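サイト内検索 キーワードを入力 検索

Bitanora 移動台車用 停止監視ユニット(第2版)

Bitanoraは、室内で働く移動ロボットの台車に取り付ける停止監視ユニットです。台車の走行コントローラーとモーター駆動部の間に接続し、前方の距離データを監視して、障害物が設定した距離の内側に入ったときに駆動の許可を切ります。製造と販売はJanbridgeが行っています。

このページは第2版のための製品ページですが、第1版で見つかった不具合の説明も一緒に載せています。第1版をお使いのお客様は、仕様の表より先に、次の章をお読みください。

第1版の不具合について

9月に、第1版を取り付けた台車が、白い台の手前で停止しないで、そのまま低い速度で接触するということが起きました。場所はお客様の試験室です。けがをした人はいませんでした。台車の前側のカバーが割れ、台の縁に傷がつきました。台車はその後も車輪を回し続けたため、そばにいた担当の方が非常停止ボタンを押して止めています。

私たちは、お客様から台車のログと本体をお借りして調べました。ログの中で、前方の距離の値は、接触の前からずっと同じ数字でした。台車は前に進んでいますから、この値は小さくなっていくはずです。ところが値は変わらず、エラーの記録も残っていませんでした。

原因は、第1版のファームウェアの中の、欠けたデータの扱いにあります。距離センサーBarbosaは、明るく光る面や模様の少ない面に向いたとき、一部の画素で距離を出せないことがあります。その画素には「無効」という印がつきます。第1版は、無効の画素を直前の有効な値で埋めていました。短い時間の欠けをなめらかにするための処理でしたが、埋めてもよい時間に上限がありませんでした。無効の状態が続くと、古い距離がいつまでも新しい距離として使われます。監視する側から見ると、前方はいつも安全に見えていました。

Barbosaの動作は仕様のとおりでした。センサーの故障とは考えていません。無効の印を正しく受け取っていながら、それを停止の条件に入れなかったことは、私たちの設計の誤りです。

対象になる製品

本体の裏のラベルに「第1版」と書いてあるものは、すべて対象です。出荷の時期や色による違いはありません。ラベルが読めない場合は、設定画面の「本体情報」を開いてください。「無効時間の上限」という項目が表示されないものは第1版です。

ファームウェアだけを新しくする方法も検討しました。しかし第1版の回路には、センサーのデータが止まったことを走行コントローラーとは別に見る部分がありません。この部分がないままソフトウェアだけを直しても、十分な対策になりません。そのため、本体の交換でお願いしています。費用は送料も含めてJanbridgeが負担します。

交換までの間のお願い

第1版を使った無人運転は中止してください。どうしても台車を動かす必要があるときは、走行コントローラーの側で最高速度を毎秒10センチに制限し、非常停止ボタンを持った人がすぐ近くにつくようにしてください。速度を下げても不具合そのものはなくなりません。接触したときの力を小さくするための処置です。

センサーの窓を布でふくことは、今回の不具合の対策にはなりません。ただし、汚れは別の理由で無効の画素を増やしますので、日常の手入れは続けてください。

白い面に暗い色のテープを貼って運転を続けているというお話もうかがいました。距離が出るようになる場合もありますが、照明の向きが変われば結果も変わります。安全のための方法としてはおすすめしません。

再現試験

不具合の再現には、実機の試験のほかに、住宅の室内を計算機の中に作るシミュレーターGrellosierを使いました。実機だけでは、照明と面の角度を少しずつ変えて同じ走行を繰り返すことが難しいためです。カメラの位置と向きは走行ごとに変えています。無効の画素は、実機のログから作った規則でシミュレーターの距離データに加えました。
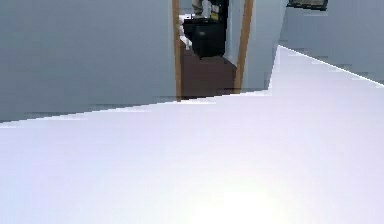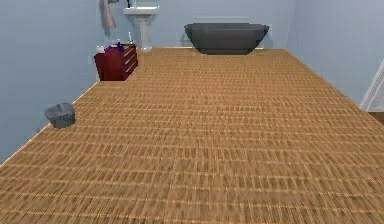 第1版のファームウェアをシミュレーターにつないだ結果、無効の画素が監視範囲の大部分を占める条件では、停止の命令が出ませんでした。無効の画素が範囲の端に少しあるだけの条件では、正常に停止しました。現場で「いつもは止まるのに、ときどき止まらない」と感じられていたとすれば、この違いによるものだと考えられます。

第2版のファームウェアでは、同じ条件のすべてで停止の命令が出ました。その代わり、前に何もない所でも止まることが増えました。光の反射が強いだけで、通り道には障害物がないという場合です。止まらないことより安全ですので、出荷時の設定では、この動作をそのままにしています。作業の効率が下がるという不満は出ると思います。この点は正直にお伝えしておきます。

シミュレーターの試験には限界もあります。計算で作った光は、本当のランプや窓の光と同じではありません。床の小さな凹凸による振動も入っていません。私たちはシミュレーターの結果だけで合格を決めず、実機の台車でも、つやのある白い板を使って停止を確認しました。

第2版の変更点

無効の画素を前の値で埋める処理を廃止しました。無効の画素は「距離がわからない」として扱い、監視範囲の中で設定した割合を超えると駆動の許可を切ります。割合の出荷時の設定は20パーセントです。お客様の側でこれより小さい値にすることはできますが、大きい値にすることはできません。

センサーのデータが更新されているかどうかを見る回路を追加しました。走行コントローラーの電源とは別の系統で動きます。コントローラーが固まったときにも、この回路は働きます。

停止の理由を、本体の表示灯でわかるようにしました。障害物による停止は赤の点灯、距離がわからないための停止は赤の点滅、データの更新が止まったときは黄の点滅です。第1版では、どの場合も同じ赤の点灯でした。

停止した後の自動再開は、出荷時に無効になっています。有効にした場合でも、正常な距離データが4秒続くまでは再開しません。データの更新が止まったための停止では、自動再開は選べません。人が前方を見てから、復帰ボタンを押してください。

主な仕様

対応センサー:Barbosa(専用ケーブル付属)
監視範囲の登録数:4
安全出力:2系統
無効画素の割合の上限:20パーセント(出荷時)
停止履歴の保存:あり
取り付け場所:室内の移動台車、水のかからない位置
付属品:本体、専用ケーブル、取り付け金具、日本語の取扱説明書

第1版と第2版は、ねじ穴の位置が同じです。配線のコネクターは形が変わりましたので、第1版のケーブルは使えません。無理に差し込むとピンが曲がります。

取り付けの後に必ず行う確認

最初に、車輪を床から浮かせた状態で電源を入れ、監視範囲の中に箱などを置いて、駆動の許可が切れることを見てください。次にセンサーのケーブルを抜き、黄の点滅になることを確認します。黄の点滅にならないときは、台車を床に下ろさず、当社へご連絡ください。

床での走行確認は、人のいない場所で行います。やわらかい障害物と、つやのある白い板の両方を使ってください。白い板は、正面に置いた場合と斜めに置いた場合で反射が変わります。普段の照明をつけたまま、両方の置き方で停止を確認してください。結果は説明書の最後の記録用紙に書いて、台車と一緒に保管してください。

使用できない用途

本製品は、人を乗せる台車、階段の近くで使う台車、屋外の台車には使えません。また、Bitanoraは前方だけを監視します。後退するときの安全は、別の装置で確保してください。台車にアームを載せている場合、アームの動きは監視の対象に入っていません。

ガラスや鏡のように光を通したり強く返したりする面では、センサーが無効の印を出さず、実際より遠い距離を返すことがあります。第2版でも、この場合の接触は防げません。鏡のある部屋では、接触式のバンパーを必ず併用してください。

交換の申し込み

交換をご希望の方は、購入された販売店、またはJanbridgeのお問い合わせ窓口へ、本体のラベルの番号と台数をお知らせください。販売店がわからなくなった場合も受け付けます。交換品には返送用の箱を同封しますので、第1版の本体とケーブルを入れて送り返してください。

すでに接触や、停止しない動作を経験された方は、設定を初期化する前に停止履歴を書き出していただけると助かります。書き出しの手順は、第1版の説明書の「保守」の章にあります。履歴がなくても交換はできます。

サイト内検索 キーワードを入力 検索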